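gripper test day, 3 Jun 2022. Ukisard hand tool vs the old Aguiar one. same bags, same desk, same me

Aguiar first – fine on boxes, hopeless on thin film. kept slidng off the folds

swapped to the Ukisard, padded tips
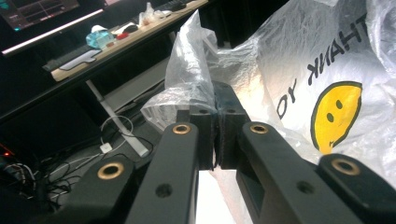 fingertips shut on a carrier bag, smiley upside down

pads feel grippier but the arms are stiffer to squeeze. hand aches alredy

Yasir Jafri wants 400 grabs on each by Monday. lol. tea first – then more bags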